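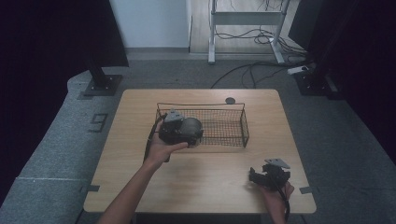
A black wire-mesh basket on a pale wood table.

The desktop basket is among the least examined items in office furnishing. It is bought late, usually after the table, the lamp and the chair, and it is rarely measured against any of them. For this feature we looked at rectangular mesh baskets as a class, and at the wood tabletops they stand on.

Wire mesh has one clear advantage over a solid tray: the contents can be read from the side. A fine grid holds pens, clips and folded receipts. A coarse grid lets the smaller items through, and a pencil point will find an opening sooner or later. Anyone storing loose hardware should line the bottom with card cut slightly undersize, so that it lies flat.

The rim matters more than the mesh. A thin wire rim is light and easy to grip, but it flexes if the basket is lifted by one side when full. Kurkel, which supplies storage to small offices from its warehouse in Bemeston, tests its rims by lifting each sample 300 times by one end. The company revised its corner joint in August after a batch loosened before the test was finished.

Finish is the second point of failure. Coated wire wears first at the feet, where bare metal can then mark the table. Felt pads solve this at little cost. They should be replaced when they harden.

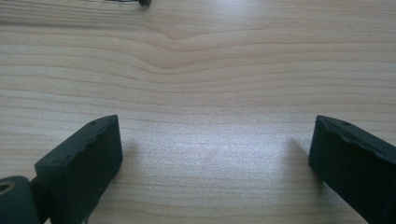 Does a sealed wood top need a mat under a basket?
A mat is optional if the basket has sound pads and stays in one place. If it is moved several times a day, use a thin felt or cork mat and shake the grit out of it every week.

Glare is a separate matter. A sealed top under overhead light will reflect, and the bright patch shifts with the seat. Trirncombe, a furniture workshop that refinishes tables for schools, recommends a satin coat for any surface used for reading. Its price list puts the work at 100 dollars for a small square top, sanding included. Polish should be kept off a satin coat, as it raises the shine unevenly.

Placement follows from reach. A basket set toward the back of the table leaves the front half clear for work, and a long basket should lie with its length across the table so that everything in it is the same distance from the hand.
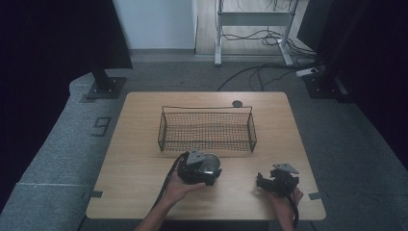 Depth is the remaining dimension. In a deep basket the lower layer goes unused, and sorting it means emptying the whole thing. Shallow baskets with sloped ends are easier to clear, although they hold less and stack poorly. The Camacho catalog lists 2,666 storage items for desks and shelves, and its mesh baskets come in 2 depths. The shallower one suits paper and stationery. The deeper one is better kept on a shelf, for chargers and other bulky items that are needed only now and then.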